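Kolus opens its gripper comparison bench to outside teams

Sun 1 November

Kolus is happy to announce that its gripper comparison bench is now open to outside teams! The bench lets people try different fingers, cameras and controllers on the same everyday handling jobs, with the same rules for each one.

The first round put the Piltell and Muli finger sets through 2000 picks each, using soft toys, toy vegetables and other small things that roll, squash or slip. Each finger set ran under two controllers, and every pick was logged along with the views from the fixed and wrist cameras.

"I love this part of the work," said Zainab Mohammed, who leads testing at Kolus. "You change one fingertip and the whole job feels different. We wanted other people to be able to come in and find that out with their own hardware." 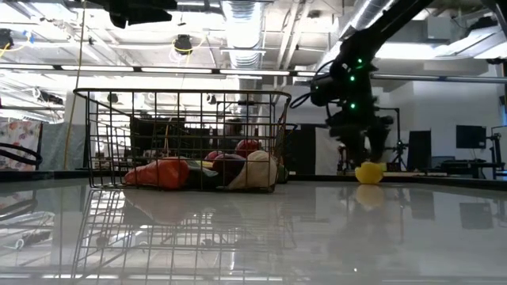
The robot's gripper with a yellow rubber duck on the table below it.
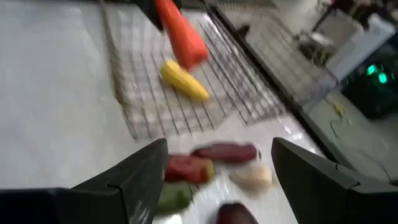 Can a team bring its own gripper?
Any gripper that fits the standard wrist plate is welcome, and adapter plates can be made if drawings are sent ahead of the visit.

Results from the first round cover 32 objects and will be shared with visiting teams, including the failed picks. Those are often the most fun to go through! A second round later in November adds the Prerker controller and a new set of softer fingertips.

Bench sessions run for a full day, with a Kolus engineer on hand for setup. Teams keep all of their own data. To ask for a session, write to the Kolus test desk and mention bench 29.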